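How to Check Secondhand Dishes Before You Pay for Them

214 shares | 6 comments

Most advice on buying used dishes comes from people who want to sell you used dishes. I read a lot of it before I bought a box of mixed white ware at the Preritz flea market, and I'd throw out most of it. The tips below are the ones I still use.

Start with the bottom. Sellers stack things face up for a reason. Turn each piece over and run a thumb around the foot, the unglazed ring it stands on. If it's rough, it will scratch your table and every plate you stack under it. Fine sandpaper helps a little. The Clesten forum swears a 200 grit sheet will make any foot smooth as glass. I tried it on 16 plates and would call the results fair.

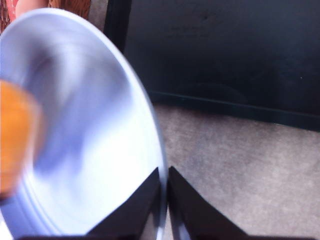 Next comes the tap test, which everybody repeats and hardly anyone does right. Balance the piece on your fingertips and knock the edge with a knuckle. A clear ring is supposed to mean no cracks, and a dull thud is supposed to mean trouble. Maybe. Thick stoneware thuds when it's perfect, and I've had a cracked saucer ring like a bell. I trust my eyes more. Tip the plate up steeply, so the light slides across the well and the bright patches shift as you turn it. On a pale plate with a raised lip, follow the ridges all the way around, slowly, and look for a line that crosses them. A ridge belongs there. A line cutting across it needs a fingernail. If your nail catches, put the plate back.

Then there's crazing, the web of tiny lines in old glaze. Sellers call it character. I call it a place for coffee to go. For a shelf, fine. For daily meals, I'd pass, whatever the soaking recipes promise. I left a Vanags dinner plate in peroxide for six days and got a slightly paler brown plate.
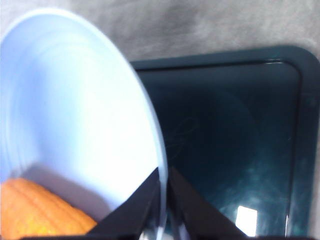 Be careful with the word "vintage" too. A back stamp proves that somebody had a stamp. At the Arkham Street thrift store I was quoted 40 dollars for a serving dish on the strength of a smudge, and the clerk couldn't tell me what the smudge said. Pay for the dish you can see.

Last, lead. Home swab kits can miss things, and they can flag things that aren't there — so a clean swab doesn't settle much for me. If a piece is old, brightly painted on the eating side, or chalky to the touch, I don't eat off it. Plants don't seem to mind.

Wash everything by hand the first time, in warm water, and look it over once more when it's dry.

6 comments | Share this page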